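Tips from the garage bench, October 28, 2021

# Getting soft plastic bottles right with a two-finger gripper kit

I've had the Dutomer arm kit from Zorkwood on my bench for a few weeks now, and I'm still finding excuses to go out there after dinner and make it pick things up! It comes as two small arms, a gripper for each, a wrist camera, a bag of spare finger pads and a printed booklet that is better than most. Blocks and tape rolls were easy. Drink bottles took me the longest, so this page is mostly about those.

I paid $400 for mine. Zorkwood sells the pads separately too, and I'd get an extra set right away.

## Before you switch anything on

- Wipe the bottle down. Fridge condensation makes plastic slide in the fingers.
- Screw the cap on tight, even for practice.
- Put a rimmed baking sheet under the work area. An old towel folded inside it will catch the drips and keep a dropped bottle from rolling off to the far end of the garage.
- Keep the power strip up on a shelf or hook.
- Clear out anything tall that the second arm might swing into. I lost a jar of screws this way.

## Start with a full bottle

I know, it sounds backward. I began with empties because they seemed safer, and they buckled and popped out sideways every time. A full, sealed bottle pushes back against the fingers and keeps its shape, so you get a much more forgiving first grip. Once that's going well, pour a little out, cap it again and have another go. The half-full ones slosh when the arm stops, so bring the speed down first.

## Grip low, then check the camera

My best results come from closing on the lower part of the bottle, where there's a narrower spot for the fingers to settle into. Bring the fingers in slowly and level. If one touches well before the other, back off and shift the wrist over a hair. And do look at the wrist view before you lift (I have mine up on an old tablet leaning against the pegboard). You get so close to the plastic that every little ridge shows up.

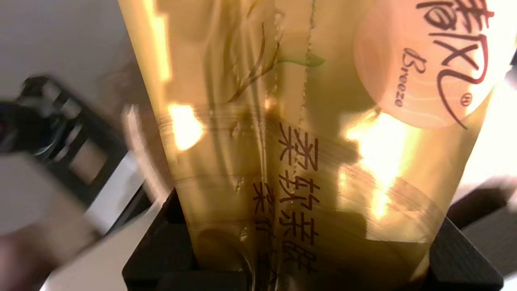

*Jasmine tea in the gripper, one black finger on each side.*

Glare is the thing to watch for with clear bottles. A bright patch on the plastic can hide the edge you're trying to line up with, and printing can look doubled where the side curves. Try these in order:

1. Turn off any lamp pointed straight at the bottle.
2. Tape a sheet of baking parchment over the shade of the lamp you keep on, well away from a hot bulb. LED only, please.
3. Give the bottle a quarter turn.
4. Lower the exposure in the camera menu a notch at a time.

Steps 1 and 3 fix it for me most evenings.

## Grip force

The Dutomer's force slider has no units on it, which bugs me a little, but the numbers do stay put once you've found them. A setting of 9 holds a small full bottle of tea. I go down to 2 for paper cups and anything with a thin wall. Write your numbers on masking tape and stick it to the base. I thought I'd remember mine, and I did not.

## Looking after the pads

Sugar is the enemy! One sticky drip and the fingers start hanging on to things you've told them to let go of. Warm water, a drop of dish soap and an old toothbrush will clean them up, then let them dry all the way before they go back on. I stay away from furniture polish and anything with oil in it. Mine made 213 lifts on the first pair before I changed them, according to the counter in the app, and they could have gone longer if I'd cleaned them sooner.

## How it compares

I tried the Ekumis kit at a friend's place before buying. It's quieter, with a nicer stand, and its pads are harder, so it was happier with cans than with soft plastic. If you mostly move boxes and tins, look at that one. For bottles I like the Dutomer a lot more, and the wrist camera seals it for me.

Two gripes: the cable on the second arm is too short for a deep bench, and the pad screws are tiny. Keep a magnet dish handy. The Weerakoon dish I use for bike parts has saved every one of them so far.

Next up is squeeze bottles, starting with mustard, with the lid taped shut.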